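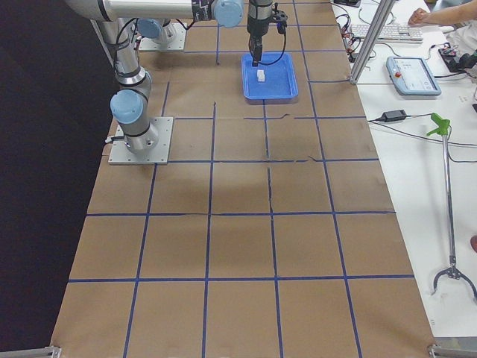
Getting the big table ready for brick month

If you've been by the back room at Getholm since Wednesday, you already know the big table has a new look. It's covered end to end in brown kraft paper and ruled into squares with blue tape, and I love it! Kiều Khổng and Khoa Sầm laid the whole thing in one evening. They started with the long lines and then ran the crossways ones, mostly by eye, so the squares wander a little here and there. The paper has a few seams and creases too, and it's all the better for them.

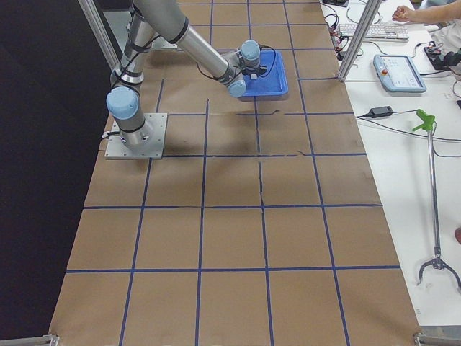 Blue tray, brown paper, blue tape: the big table in its new colors.

The idea came from Shahnaz Weerakoon, who wanted a surface you can talk about out loud. "Two squares over, one back" beats "no, there, a bit more" every time. Kraft paper is also cheap, kind to small parts and easy to pencil on (please do, it's coming up at the end of August anyway).

As for the bricks, we have more than 1,000 in the bins now, thanks to everyone who cleared out a closet. Hạnh Ông sorted 337 white ones last week and is still smiling. We're beginning with white

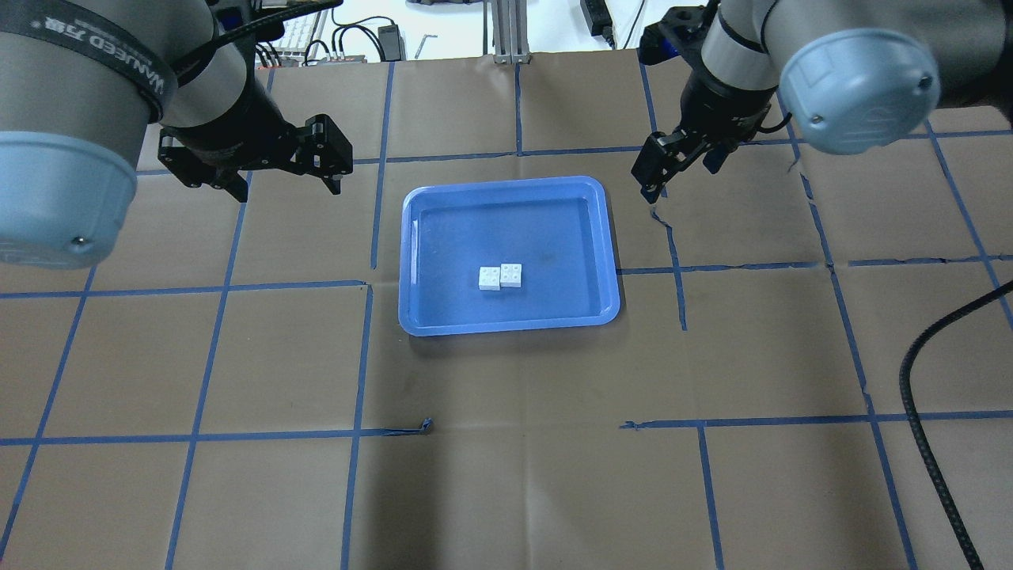 and keeping the first layouts tiny, a brick or two in the blue tray, so people can get used to the grid before anything gets tall. After that the bricks move out onto the paper, one square at a time, and Tín Doãn will start handing out his layout cards. He has drawn 146 of them! Some are very easy and a couple are downright mean.

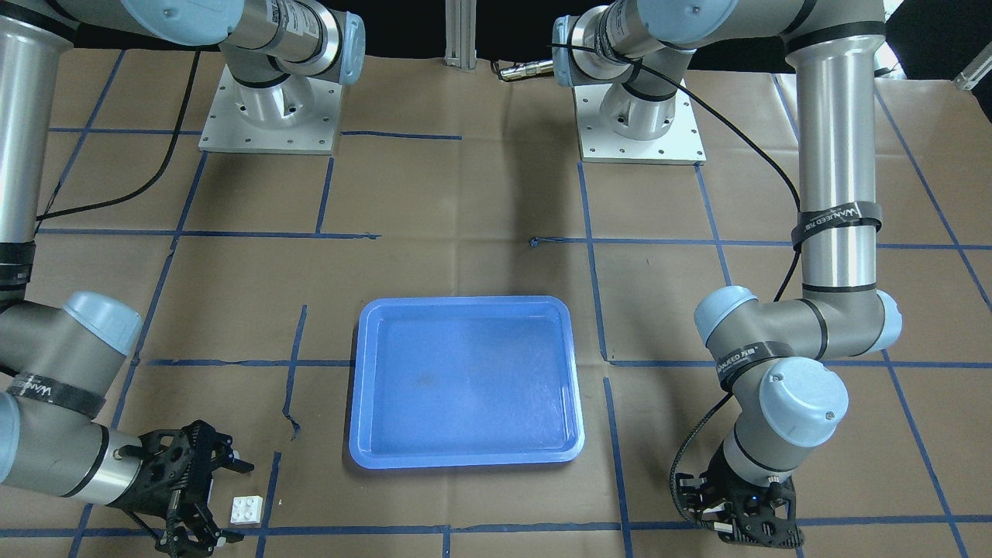 A two-by-two white brick out on the paper, near the blue tape.

Still wanted: shallow trays with a rim, any color, and one more roll of blue tape. Leave them on the shelf by the door with your name on them.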